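Défaut de recalage des préhenseurs Prillia

Le défaut de recalage des préhenseurs Prillia est une anomalie de mesure d'ouverture constatée sur des pinces tenues à la main, employées par l'atelier Breltix, à Flellivholm, pour enregistrer des gestes de saisie destinés à l'apprentissage de robots. Il se traduit par un écart entre l'ouverture réelle des doigts et la valeur inscrite dans le journal. Les enregistrements touchés portent sur le tri de petits aliments en milieu domestique.

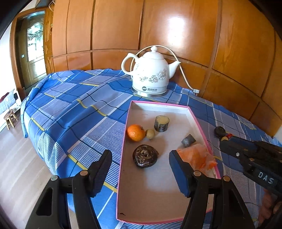

Rédaction Urrutia

Origine

L'anomalie fut relevée en mars, lors de la relecture d'un lot de 77 séquences. Dans 13 d'entre elles, la valeur d'ouverture restait constante alors que les doigts se refermaient. L'examen mit en cause le codeur logé à la base de la pince : après une fermeture complète, celui-ci perdait sa position de référence et ne la retrouvait qu'au redémarrage. Les objets de petit diamètre, qui exigent une fermeture presque totale, étaient les plus exposés — les mandarines l'étaient moins que les tomates cerises.

Conséquences

Un robot entraîné sur ces données serre trop fort ou trop tard. Au banc d'essai, le bras de Breltix écrasa plusieurs fruits mûrs et heurta le bord d'un plateau, ce qui déclencha l'arrêt d'urgence. Aucun blessé ne fut signalé. Le rapport interne releva toutefois un second point de sécurité : deux opérateurs travaillant face au même plateau pouvaient engager leurs pinces dans un espace commun, sans consigne de priorité. 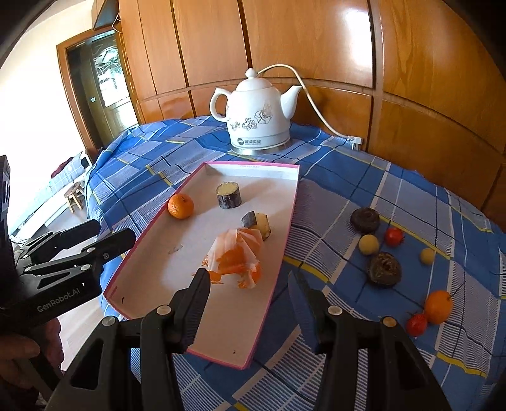 Tri d'aliments à deux préhenseurs, plateau et bouilloire sur tissu à carreaux.

Mesures correctives

La version 46 du micrologiciel impose un recalage avant chaque séquence et interrompt l'enregistrement si la valeur d'ouverture demeure figée. Les séquences défectueuses furent retirées du lot, puis refaites. La procédure de préparation prévoit désormais que les appareils électriques présents à proximité soient débranchés et que leurs cordons demeurent hors de portée des pinces.

État actuel

Au 10 janvier 2026, le défaut est classé comme corrigé par Breltix. Les anciens exemplaires dépourvus de mise à jour — reconnaissables à leur numéro de série sans suffixe — restent exclus des campagnes d'enregistrement.

Voir aussi : Codeur rotatif ; Arrêt d'urgence ; Étalonnage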